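Fallthorpe rewrites its grasp planner around the simulator

25 Aug 2018

The grasping software at Fallthorpe used to be tested on a real arm, one object at a time. For the past year most of the testing has been done in a simulator the company calls Pekulo. The lead developer of the planner, who asked that the article stick to the software, talked to us about what changed.

Why the old planner was dropped

"It had 173 settings," the developer said. "You could tune it for mugs and then it would fail on bowls. I don't think any one person knew what all of the settings did, and that includes me."

The replacement, Ulov, has 13. It takes a depth image, proposes a set of finger placements, throws out the ones the arm can't reach and scores what is left. The top 10 go on to the motion planner, which tries them in order until it finds a path without a collision.

The developer said the scoring step took the most work. The first version liked any pair of parallel surfaces, which suited boxes. Curved objects were harder. "A flared shape gives you a lot of places that look fine to the scorer, and most of them slide as soon as you close the fingers. We had to start looking at how the surface bends near the contact, where before we only looked at the contact point."

Pekulo renders each attempt from a view close to the gripper, and the same view goes to the perception code. Tabletops get wood grain, and objects get speckled or mottled surfaces. Plain gray tables were used at first. The segmentation did well on them and then picked up grain lines as object edges when it was moved to a real bench.
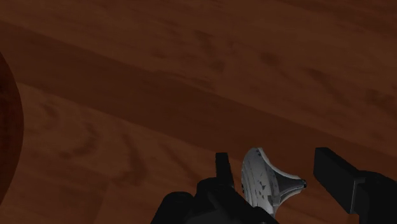 What still goes wrong

Contact is the main complaint. The physics engine treats the finger pads as stiff, and the real pads give a little. "We get grasps that hold in Pekulo and turn in the hand on the arm," the developer said. "We get the opposite too. Those are worse in a way, since we never try them."

Objects partly out of view are another problem. Ulov guesses the hidden side by mirroring what it can see, which works for a bowl and goes badly for anything with a handle. Three fixes have been tried so far. One of them made planning slow enough that it was taken out the same week.

The team also keeps a separate replay tool, Nakajima, that steps through a logged run and shows the score of every rejected grasp. The developer uses it more than anything else. "When a grasp fails I want to know what was second on the list and why it was second. Before, we had a log file and a lot of guessing."

A new release of Ulov is planned for November. It will add a softer contact model for the pads. Handles will have to wait.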